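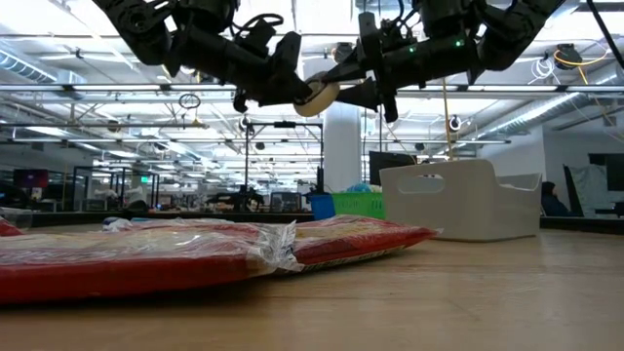 Two robot arms and a roll of tape above a workshop tabletop.

Odalen Warehouse Workers' Union: Questions About Joining

Who can join?
Anyone paid by the hour at the Odalen or Tivell sites, including part-time and agency staff. Shift supervisors can join if they don't hire or fire.

How much are dues?
44 kroner a week, taken from your pay or sent by bank transfer. Members on parental leave pay nothing.

Will my employer know I signed up?
Only if you choose payroll deduction. Otherwise the list stays with the union office.

What happens if we strike?
Strike pay is 510 kroner a day from the first full day. You need to have been a member for two months. Picket shifts are four hours and you sign in at the gate.

Can I get help with a case from before I joined?
Usually not. Ask Sølve Hedlund, who handles grievances, as unpaid overtime is sometimes an exception.

Do temporary workers vote on the contract?
Yes. One member, one vote. The next vote is in July.

Where do I hand in the form?
At the Tivell canteen on Thursday between 2 and 5 p.m., or to Åsmund Fagerlund on the night shift.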